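We use cookies to remember your display settings. Accept | Manage

Preparing a Work Table: Paper, Baskets and Flat Cable
Household and Workshop Skills, Unit 4
Course handout, Budby Learning Centre
Last updated: March

Read this before Tuesday's session. It covers the first half of the unit, up to the point where the cable is sorted. Joining and fitting cable are in the next handout. Bring a pencil, a tape measure and the blank labels from Unit 3.

1. Covering the table

A plain covering does two jobs. It protects the top, and it makes small things easy to find. A clipping of grey cable is hard to see on bare wood and easy to see on white.

Use one large sheet if you can. Two sheets with a join will part during the work, and small pieces go down the gap. The rolls in the store cupboard are 700 mm wide, and a single length is enough for most of the jobs in this unit. Lay the paper from the front of the table towards the back. It need not reach every edge. A strip of wood left showing at the side or back is useful for resting a pencil, and lets you see where the table stops.

Smooth the sheet from the middle outwards with the flat of the hand. Do not tape it down yet.
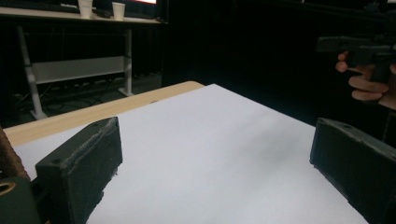

Several people on the last course asked why we don't tape the sheet first and smooth it afterwards, as the Watkins booklet has it. Either order will do for a short job. For anything longer than an hour, smoothing first leaves fewer ridges, and a ridge is enough to tip a small part over. If you have learned the Watkins way and it suits you, carry on with it.

Use low-tack tape, in short pieces, at the corners only. Change the sheet when it is marked or torn. Used sheets go in the paper bin under the window, unless they have glue on them.

2. Where the basket goes

Each table has one basket. It is for things waiting to be worked on. Finished work goes on the shelf and scraps go in the tub, and neither should end up in the basket.

Put the basket to one side of the table, left or right as suits your working hand, and leave the rest clear. A rectangular basket is easier to place than a round one, as it can be lined up with the table and takes up less of the surface for what it holds. Woven baskets are quiet to put things into and do not scratch the top. Their drawback is that screws and thin offcuts work into the weave. Put anything that small in a lidded pot first.

Do not fill the basket above the rim.

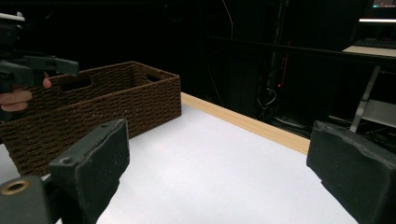

Could we use the clear plastic trays from Fovell instead? You can see what's in them without tipping everything out, and they wipe clean.

Yes, if there are any free. They slide on paper more than a basket does, so put a square of rubber matting underneath. The same rules apply about the rim and about small parts.

3. Sorting flat cable

Flat cable (also called ribbon cable) has its conductors side by side in one strip. It bends easily across its face and badly across its edge. Most of the damage we see comes from forcing it the wrong way.

Start by letting the length hang. Hold it up at one end, or hang it from something at head height, and let its own weight take out the twist. A kink will show as a small step to one side in an otherwise straight drop. Mark it in pencil and leave it alone for now. Pressing a kink flat between the fingers can break a conductor without any sign of it outside.

Loops should be left wide. If a piece wants to curl, let it make a large, loose curve and do not wind it tighter to save space. Check the cut ends last. A clean end shows the conductors as an even row.

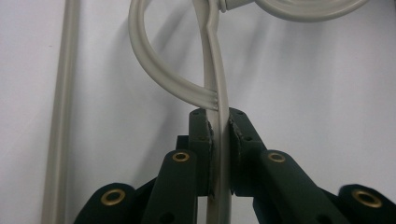

Trim a ragged end square, taking off as little as possible, and measure the piece after trimming. Write the length on the label in millimetres. The pieces for the Biltley exercise need to be at least 158 mm long, and anything shorter goes in the scrap tub. Long pieces, up to 2000 mm, are coiled loosely and tied once with soft string. Anything longer stays on the reel.

Allow around 17 minutes for sorting one bundle the first time. Fold the paper inwards when you have finished, so the clippings stay inside it, and empty it over the tub.

For the next session: read sections 4 and 5, and bring your labelled pieces in an envelope.

© Budby Learning Centre | Contact us | Back to top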